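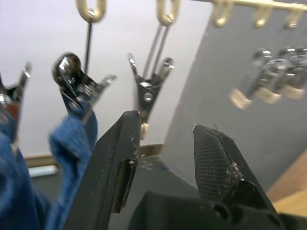 Darragh Ó Riain objects that hanging small laundry is a poor test of a household machine. In his view a tumble dryer already removes the need for it, and progress should be measured on work which people cannot avoid. We take the objection seriously, but many homes dry their socks on a line or a rack, and the task contains difficulties that also appear in other chores: soft material, a support that swings, and a clip that must be held open while the cloth is put between its jaws.

4.2 Hanging task

The clip is the harder object. It needs force at one end and accuracy at the other, and it moves away when it is touched. A person steadies it with the same hand that opens it. For a machine with two-fingered grippers, we divide the work between both arms, so one arm must manage the clip while the other brings the sock.

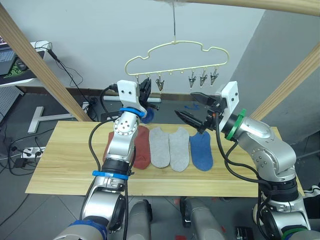

Figure 5. Hanging task with two arms, socks and a suspended hanger with clips.

A second difficulty is the order of the steps. If the clip closes too early, the sock must be taken again from the board, and its shape is then different from before. We therefore count a trial as complete only when the sock stays on the hanger after both grippers are withdrawn. The time limit for one sock is 42 seconds.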